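Speaker notes – gull deterrents on the longline boats, Tredley workshop, afternoon slot

Slow down on first slide. Thank Aksel for the slot. Twenty min max incl questions.

Start with the problem. Fulmars and gulls go for baited hooks in the seconds after they leave the stern. Most of the loss is there, not on the haul. Say that twice, people always ask about the haul.

What we tried: paired streamer lines, weighted branch lines, night setting. 4 boats out of Musley, all under the same buyer so same bait, same hooks. 576 sets observed, 359 with streamers out. Not randomized. Skippers picked. Admit it early before Elínborg does.

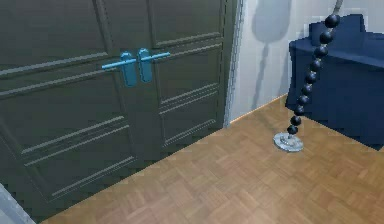
Double door with blue handles, simulated room.

Next – streamers. Birds stayed outside the lines most of the time in light wind. Crosswind is another matter, lines drift off the bait and you're protecting empty water. Troels Bisgaard has the wind plots, ask him to stand up. Tangles: mostly on the port line, mostly first two weeks. Crews got better. We don't have a good measure of "got better" so don't claim one.

Do NOT say bycatch rate per set. Per thousand hooks. Sets were different lengths, got burned on this in February.

Weights. Sveinbjörnsson swivels, the heavier ones. Sink rate clearly quicker down to the depth where fulmars give up. Crew don't love them, fly-backs when a line parts. Safety slide goes here, don't skip it. If short on time cut the tag loss part instead. 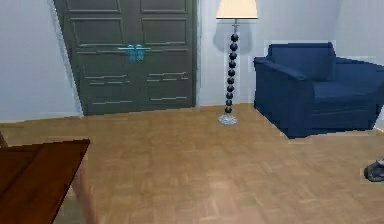 Night setting only worked on the boats that kept deck lights down. One boat ran full floods aft the whole trip and may as well have set at noon. Also full moon. Sample is tiny for dark nights with streamers AND weights so no interaction term, don't let anyone push you into giving one.

Habituation, they will ask. Followed the same stretch over the season, no obvious drop in effect. But we cant tell the birds apart, could be new birds every week. So: no evidence of it, and weak power to see it. Burance study had banded birds, we didn't.

Cost. 900 per boat for the full kit, replacing streamers partway thru. Skippers think in lost bait so show the bait slide right after. Bait saved isnt the whole cost but it softens it.

Then the quote from the skippers' meeting, read it out, dont paraphrase:
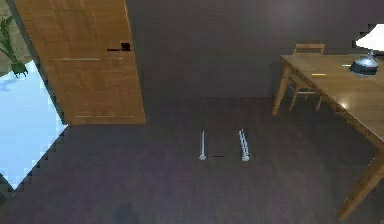 Mortimer Kapoor: I'll tow the lines in any weather you like, but if they foul my gear on the first set they're coming in and staying in. Give me something that clears the buoy line and I'll stop complaining.

Pause. That's teh next project really – a breakaway that holds in chop and lets go on a buoy.

Last slide: what we want. More boats, assigned not chosen. Observers on dark nights. Gunnlaugur Vídalín has the sign up sheet at the back.

Questions. If plover guy asks about plovers, wrong talk, be nice.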